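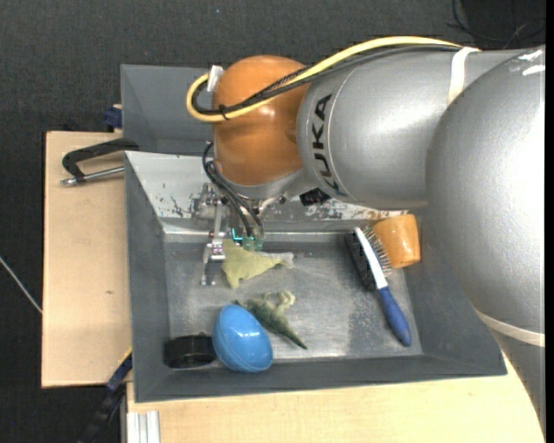
照 Olaia Alcaraz 的讲法，Drimar 这只手柄她用了一整个赛季，摇杆没有漂过，背键倒是按坏了一回，客服换得还算痛快，可要她再花这个钱买一次，她得先看看手里那只旧的还能不能修。她这段话是在商品评论区里写的，我们征得同意挪到了页首。理由很简单，Celtell 的宣传稿谁都能搜到，用过的人怎么说要难找得多。

# Celtell Drimar 无线游戏手柄

**类别：** 手柄与外设
**制造商：** Celtell
**适用：** 电脑；部分掌机与机顶盒（请先读“兼容”一节，别只看包装上的图标）
**库存：** 黑色有货，灰色十月到货，限定色不进
**本站态度：** 可以买，但别冲着包装上那些话买

---

## 先说我们为什么卖它

Drimar 刚公布的时候，Celtell 把它叫作“为 Prullgate 而生的手柄”。Prullgate 是他们自家投了钱的那款合作射击游戏，当时连公开测试都没有开始。为一个还没人玩过的游戏生出一只手柄，这种话我们见得多了，所以第一批我们没有进。

后来有客人拿着从别处买的 Drimar 来店里配收纳盒，顺便让我们试。握上去确实不错，摇杆的阻尼调得比同价位的东西细。于是我们进了一小批，卖得不快也不慢，退货比预想的少。这一页就是把那段时间里攒下来的笔记、客人的抱怨和厂家的答复整理到一处。厂家看过初稿，希望我们删掉“软件”那一节的大半，我们没有删。

## 规格

| 项目 | 厂家标称 | 我们的备注 |
|---|---|---|
| 摇杆 | 磁感应式 | 属实，拆过 |
| 扳机 | 线性，带短行程开关 | 开关偏紧，指甲短的人要用力 |
| 背键 | 2 个 | 位置偏低，见下文 |
| 板载配置 | 6 组 | 不装软件时切换很麻烦 |
| 连接 | 接收器、蓝牙、有线 | 三种方式手感有差别 |
| 震动 | 左右各一 | 强，闷，噪声偏大 |
| 陀螺仪 | 有 | 只在部分模式下有效 |
| 充电接口 | USB-C | 插口略深，粗头的线插不到底 |
| 耳机孔 | 有 | 蓝牙模式下不出声 |
| 保修 | 2 年 | 摇杆与背键的条款不一样，务必看清 |

续航这一栏我们故意空着。Celtell 给的数字是关灯、关震动、走蓝牙测出来的，没有谁会这样打游戏。开着震动玩一个晚上没有问题，连着玩一个通宵就要看运气。

## 握持与外壳

外壳是磨砂面，握把内侧有一层细纹。细纹在新的时候很讨喜，手汗多的人用久了会磨亮，磨亮以后摸起来发滑。Celtell 说这属于正常使用痕迹，不在保修之内。我们对这个答复没什么意见，只是他们的广告里还写着“经久如新”，两句话总有一句该改。

体型偏大。手小的人够背键会比较吃力，够肩键没有问题。店里试用的那只客人随时可以拿来握一握，建议下单前过来一趟。不方便来的，可以拿自己现在的手柄比着想：如果你已经觉得手里的偏宽，Drimar 只会更宽。

重量上，厂家强调“轻盈”。放在手里是一种很普通的重量，说不上轻。把重量减下去对他们来说并不难，换块小点的电池就行，好在他们没有这么干。

按键是这只手柄上最不起眼、也最让人放心的部分。面键行程短，回弹干脆，声音不大。十字键偏软，打格斗的客人普遍不喜欢，打别的没有人提过。

## 摇杆

这是它值得花钱的地方，所以多写几句。

磁感应摇杆近来成了外设厂的口头禅，包装上一印，价钱就能往上抬一截。磁感应能减少磨损，这一点我们不怀疑；可摇杆好不好用，还要看回中准不准、小幅度推动时有没有跳、固件给的死区合不合理。很多厂家把前面那一条讲得天花乱坠，后面几条提都不提。

Drimar 的回中很准。小幅度推动也平顺，瞄准时慢慢拉准星，看不到一格一格跳的感觉。出厂死区设得太保守，默认状态下会觉得开头有一段“空”，进软件调小之后就好了。问题在于你得进那个软件。

Celtell 宣传的“零漂移”我们不采信。传感器不磨，弹簧会疲劳，支架会松，碰撞之后磁体位置也会变。把话说成“零”，等到真有客人拿着漂了的手柄回来，站在柜台后面挨骂的是我们。到目前为止收到的漂移反映很少，其中还有摔过的。只能说目前的记录不错，再过一个冬天我们会更新这一节。

摇杆帽可以拆换，附一对高的、一对凹面的。卡扣做得太松，激烈操作时有飞出去的可能。Gonzalo Aguirre 在评论区说他在帽底垫了一小圈薄胶带，从那以后没有再掉过。我们照着试了，有用，就是不好看。

## 扳机

线性扳机玩赛车很舒服，阻力从头到尾一致。短行程开关在背面，拨过去以后扳机变成一触即发，适合射击。

开关的设计我们不敢恭维。它和背键靠得太近，紧张的时候会连带碰到；又偏紧，平时想拨反而不好拨。该松的时候紧，该避开的地方偏偏挨着。据说后期批次改过弹片，我们把前后两批放在一起拨，没有摸出差别来。

另外要提醒一句，切换短行程之后需要在软件里重新校准，否则有的游戏会认为扳机没有按到底。说明书里写了，写在最后一页，字很小。

## 背键

两个，左右各一。Celtell 的说法是“少即是多”，我们觉得就是省成本。同价位里做四个背键的牌子有好几家，手感未必比它好，可数目摆在那里，习惯了四个背键的人会立刻觉得不够用。

位置偏低，要用无名指去够，用中指会别扭。习惯之后还行，习惯之前会频繁误触。有客人买回去头几天天天给我们发消息骂，后来就不骂了，我们猜他是习惯了，也可能是换了别的牌子。

背键的微动开关是整只手柄里最容易坏的部件。页首 Olaia 遇到的就是这个。我们收到的返修里，背键失灵排在头一位。Celtell 对背键的保修比整机短，条款藏在“易损件”那一段。一个卖点写在盒子正面，坏了以后却被归入易损件，这件事我们跟厂家提过，对方说会“向上反映”。

## 软件

厂家希望删掉的就是下面这些。

Drimar 的所有进阶功能都要通过 Celtell 的配套软件设置：死区、曲线、扳机范围、背键映射、灯光、固件升级。软件只有桌面版，没有手机版。安装的时候默认勾选开机启动，默认勾选“改善用户体验计划”，还会推荐你顺手装上 Prullgate 的启动器。请逐页看清楚再点下一步。

没有账号也能用，这一点要肯定。但“云配置”“好友分享”之类的功能需要登录，界面上登录按钮又大又亮，不登录的入口是一行灰字。我们给不少客人远程装过，十有八九会先去注册，因为没看见那行字。

具体的毛病：

- 调死区时，预览窗口显示的数值和实际生效的数值偶尔对不上，重新插拔之后才一致。
- 固件升级途中如果手柄电量偏低，会提示失败，但不说原因。请先充满再升。
- 配置可以导出，导入时却要求软件版本一致。换电脑之前别忘了把安装包也留着。
- 中文界面里有几处机翻，“反死区”被写成了“死亡抵抗”，看着像什么技能名。

调好一次并存进手柄之后，软件可以卸掉，配置不会丢。我们的建议也是这样：装上，调好，存好，卸掉。想换曲线的时候再装。

## 连接与延迟

三种方式里，接收器最稳，有线次之（怪，但试下来就是如此，疑似固件在有线模式下降低了回报率），蓝牙最差。

Celtell 的广告语是“无感延迟”。我们没有专业仪器，不打算给出一串毫秒数假装测过。凭手感说：接收器玩快节奏射击没有觉出问题；蓝牙玩回合制、平台跳跃都没问题，玩音乐游戏会觉得不对劲，需要在游戏里补偏移。

接收器请尽量插在机箱前面板或者用延长线引到桌上。插在机箱后面、旁边又挨着一块移动硬盘的时候，断连会变多。这毛病并非它一家独有，只是 Drimar 的接收器比较矮小，受影响似乎更明显。

手柄休眠之后唤醒要按主页键，按别的键没有反应。很多客人因此以为坏了。

## 兼容

包装背面印了一排平台图标，请不要照单全收。

**电脑：** 没有问题。多数游戏会把它认成通用手柄，按键图标可能与实物不符。

**掌机：** 蓝牙能连，陀螺仪多半不能用，背键只能使用已经存进手柄的映射。

**机顶盒与电视：** 看型号。包装上的图标旁边有一个星号，星号的解释在盒子底部：“部分功能可能受限”。受限到什么程度，厂家没有清单。我们问过，得到的回答是建议用户自行测试。那就请在退货期内测完。

**主机：** 不支持。每隔一阵就有人问，再写一遍：不支持。需要转接器的玩法我们不提供支持，转接器也不卖。

## 关于 Prullgate 联动

盒子里附一张兑换码，可以在 Prullgate 里领取一套外观。关于它有几件事最好事先知道。

外观只是外观，没有数值。早期宣传图里那套带披风的装备与兑换到的并不相同，披风要另买。兑换码有期限，印在卡片背面，库存放久了有可能过期。我们出货前会查看期限，已过期的会在订单里注明，价钱不变，因为我们也没有办法向厂家讨回来。

所谓“专属震动”，指的是在 Prullgate 里换弹、开盾时会有一套特殊的震动编排。Begoñe Iglesias 在评论区写，头一个小时觉得很新鲜，第二个小时就关了。我们试玩的感觉和她差不多，开盾时那一下震得桌上的杯子直响。

至于 Prullgate 本身值不值得玩，不归这一页管。只说一句：不要为了它去买手柄，也不要为了手柄去买它。两样东西绑在一起卖，往往是其中一样单卖有困难。现在看来，有困难的那一样应该不是手柄。

游戏将来若停运，手柄照用不误，专属震动会跟着没了。Celtell 没有承诺过停运之后开放这部分接口，我们也不替他们承诺。

## 和 Bermúdez 那只怎么选

问得最多的对比对象是 Bermúdez 的无线款，价钱相近，本站也有货。

Bermúdez 的十字键明显更好，外壳更窄，软件简单得近乎简陋，可正因为简陋，很少出问题。摇杆是传统电位器式，用久了会磨损，不过换件便宜，我们柜台就能换。Drimar 的摇杆更细腻，扳机更好，背键多出一对（Bermúdez 没有背键），维修却必须寄回厂家。

玩格斗、横版、老游戏的，买 Bermúdez。玩射击、赛车，手又不小的，买 Drimar。两样都玩、预算只够一只的，先想想自己上个月到底玩了什么，别去想年底打算玩什么。

店里有人私下更喜欢 Bermúdez，也有人每天用 Drimar，这件事在午饭时吵过，没有结果。

## 包装内容

- 手柄
- 接收器
- 充电线（偏短，边充边玩的话建议另配）
- 高摇杆帽一对、凹面摇杆帽一对
- 说明书与保修卡
- Prullgate 兑换码卡片
- 贴纸

没有收纳盒。厂家渲染图里的收纳盒属于另售配件，图下面的小字有说明。我们觉得这种做法不体面，所以本站的商品介绍里没有用那张渲染图。

## 保修与退换

整机保修两年，由 Celtell 承担，自购买之日起算，凭本站订单即可。易损件（背键、摇杆帽、外壳涂层）适用较短的期限，以保修卡上的条款为准。保修卡的字请在拆封当天读一遍，读不懂的地方可以拍给我们看。

寄修由本站代收，不另收手续费。厂家给出的处理时限是 5 个工作日，从他们收到算起，路上的时间不计。旺季会更久，别指望比赛前一天寄出去还赶得上。

退换规矩如下：

1. 未拆封的，按普通商品退。
2. 已拆封但兑换码未刮开的，退货期内可退，外观须无明显磨损。
3. 兑换码已刮开的，只换不退。厂家不给我们补码，这一条没有商量余地。
4. 自行拆过机的，厂家不保，本站可以尽量帮忙看看，不作保证。

## 常有人来问的

**灰色和黑色有没有区别？** 只有颜色。有人坚持说灰色的按键更脆，我们摸不出来。

**限定色为什么不进？** 贵出一截，里面一模一样，兑换码换成了另一套外观。想要的请去官网买，我们没有意见。

**能不能关灯？** 能，在软件里关，关了以后存进手柄。不装软件的话，灯会一直亮着，只有低电量时变色。

**左撇子好不好用？** 可以在软件里互换左右摇杆，扳机也能换。背键左右对称，没有影响。

**固件要不要升到最新？** 手上的没有毛病就先别升。上一次更新修好了休眠唤醒慢的问题，同时让有线模式下的灯光乱闪了一阵，又等了一次更新才修回来。想升的话，先看看评论区当周的反应。

**以后会不会出二代？** 当然会。什么时候出不知道。Celtell 对外说“专注当前产品”，这句话每家在出二代之前都说过。

## 评论摘录

评论未作删改，只去掉了订单号。差评和好评按时间排，没有置顶。

**Olga Garrido**
摇杆值这个价，其余的不值。软件卸掉以后世界清静了。十字键玩老游戏真的不行，搓招十次里总有搓歪的时候，我后来专门留了旧手柄打格斗。

**Ashraf El-Sayed**
页面上说接收器别插机箱后面，我不信，插了，断了，挪到前面好了。扳机开关确实难拨，我现在干脆一直留在短行程，赛车游戏改用键盘，听起来很蠢但是能玩。

**Gonzalo Aguirre**
补充一下胶带的事：要用薄的，厚的会让摇杆帽顶住外圈，推不到底。另外背键用到现在没坏，可能是我按得少。

**Begoñe Iglesias**
手小的人慎买。我买之前没去试，买回来凑合着用，无名指酸。震动开一半就够了。披风的事我也是兑换完才知道的，有点生气，不过那套外观配色还可以。

本站回复：外观卡片的说明已经在商品标题下面加了一行提示，下单页也会再显示一次。

## 下单前

黑色当天可发，下午四点前付款的当天出库。灰色可以预订，到货以后按付款先后发，预订期间随时可以取消，全额退回。需要试握的请直接到店，试用机挂在柜台左侧，电量可能不足，插着线玩就行。摇杆帽、充电线和收纳盒在“配件”分类下，厂家原装的收纳盒我们也有，偏贵，旁边那款无牌子的硬壳盒装 Drimar 刚好，拉链顺手一些。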